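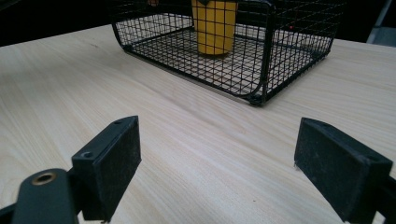
Thu 11 November

Okay, so the dish rack situation has finally come to a head. I've been saying since I moved into this apartment that the counter is too small for a rack, and I've been saying it while owning a rack that takes up the whole counter, so you can see where the problem is. Today I gave the old one to the thrift store (goodbye, white plastic thing with the orange water stains!) and went over to the black wire mesh basket, the one that's been sitting in the hall closet with scarves in it. It's going to live on the table. I love it already. The yellow cup looks so cheerful standing up in there with the little black squares all over it, and the wood shows right through the bottom so the whole thing feels lighter than it is. My old rack never made a cup look like anything except a chore.

I should write down how I got here, because I went back and forth all week and I know I'll forget. The first plan was to buy a proper one from Posuletti, the kitchen store out past the bus depot, where they have a two-level rack with a swinging arm for glasses. I went on my lunch break and stood in front of it for ages. It's very handsome. It's also 136 dollars, and I make a sandwich and a bowl of soup most nights, so what exactly would I be putting on two levels? The saleslady saw me doing the math and walked away. I bought a vegetable brush so I wouldn't feel bad and then felt bad about the vegetable brush.

Second plan was no rack at all, just a towel. I did the towel for 2 days. The towel got wet, the table got wet under the towel, and I put my elbow in it while reading. End of towel.

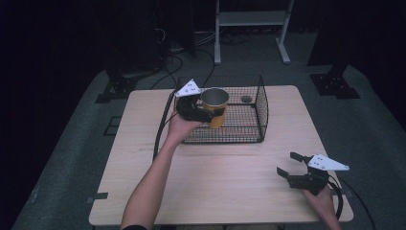
So the basket it is, and now I have to decide what's allowed in it. I want to be strict. The trouble with any basket on any table is that it turns into the place where everything goes, and in my house that means batteries, hair ties, the good scissors and mail. I had a fruit bowl like that once and I don't think it ever saw a piece of fruit after the first month. My rule (writing it down makes it real) is cups only, and only the ones I use every day. Plates can be dried and put away like a grown-up would do it.

That means going through the cups, and oh boy. I opened the cabinet after dinner and had a good look. There are the four blue ones from my aunt, which I like but which have handles so small I can only get one finger in. There's the tall one from the Wollport ferry terminal with the lighthouse worn off. There's a chipped one I keep for paintbrushes even though I haven't painted since spring. And then the yellow one, which I use morning and night and sometimes for soup if I'm being lazy. It's gray inside, nice and smooth, and it has that thin bright rim all the way around. I'm not even sure why I like it so much. I think it's just a good size and a good color for November, when it's dark by the time I get home and I want something on the table that looks like a lamp.

Anyway, I put the ferry one in the box for the thrift store, took it out again, and put it back in. It's in there as I write this. I'm not looking at the box.

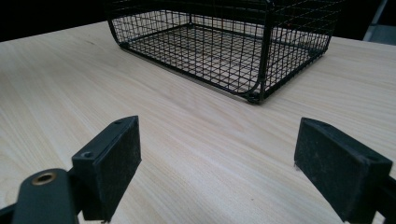 I was worried about the feet on the basket, too. The table is the nicest thing I own and I've been babying it. I oiled it when I got it and I can still see every line in the grain, and I did not go through that smelly weekend just to have wire feet scratch it up. They're small and rounded, so I think they'll be okay if I lift the basket and don't drag it. I might cut up some felt anyway. There's a sheet of it somewhere in the drawer with the birthday candles. Or was it in the sewing tin? I'll look tomorrow.

The other thing is drips, obviously. It's mesh, so there's nothing underneath to catch anything. I looked at trays online and there were 626 results, which made me close the laptop. The old baking sheet would fit but it's ugly and it smells like salmon. I could dry the cup before I put it in, but then why have the basket? My sister-in-law asked me exactly that on the phone and I didn't have an answer except that it's pretty. She has a dishwasher, so she doesn't get a vote.

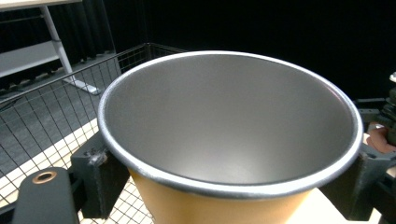
Later, in bed. I did find a tray after all! It was behind the cereal, a flat black one that came with the Cluvoser coffee maker, the one that died last winter. I'd kept it for no reason and now I have a reason, so I'm feeling very smug about never throwing anything out (except the rack, and the towel is in the rag bag). Haven't tried it under the basket yet because I was already in my socks and the kitchen floor was freezing.

For tomorrow: felt, drop the box off before work, and call Janjua about the faucet, which is dripping again and louder than it was on Monday. Also buy dish soap. I washed up tonight with the very last squirt plus a lot of hot water and shaking. Also scarves need somewhere to go, they're all in a heap on the hall chair right now.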